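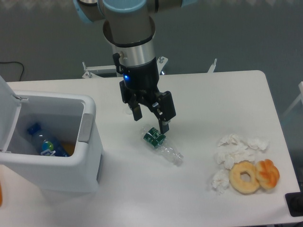 Clearing the table, one crumpled bottle at a time

I have a new favorite part of the day, and it's the ten minutes after snack time when the table has to go back to being a table. I know! I used to be the person who walked past the mess until bedtime. Then in April I started reading an old housekeeping booklet from Maltcombe that I found in a box of paperbacks, and one line in it got me going: clear the table before you sit down again. So now I do, and I love it.

Bottles go first. They take up the most room and they roll (well, the crushed ones don't roll so much, which is one point in favor of crushing them). I squash mine flat in the middle and put the cap back on if I can find it. The labels I used to peel off, all of them, with my thumbnail, and then I checked with our recycling place over in Lurton and they said to leave them on. All that peeling!

I'm a big believer in bringing the bin to the mess. A little white one with a flip lid is perfect, because it can stand right up on the table next to everything and the lid stays back out of your way. No dripping across the floor, no second trip. You just go bottle, bottle, tissue, tissue, lid down. Wipe the bottom of the bin before you lift it up there, obviously.

Tissues are the thing I always underestimate. Pull out a couple to put under something sticky and five minutes later there's a whole drift of them -- white and crumpled and somehow under the food as well as next to it. A doughnut and a twisted roll can end up sitting half on top of the pile, and then you have to decide what's trash and what's still a snack. My rule is pastries off first, onto a plate, and then the whole heap of tissues goes in one big satisfying grab.

And speaking of the twisted rolls, oh my goodness. If you ever see one with a really dark, glossy top, get that one. I've been trying to copy the shine at home with an egg wash and a spoonful of honey, and batch number four came out pretty close. The doughnuts I'm leaving to the professionals for now.

Next up is the shelf under the window, where I counted 54 jar lids and not nearly that many jars. I can't wait to get into it!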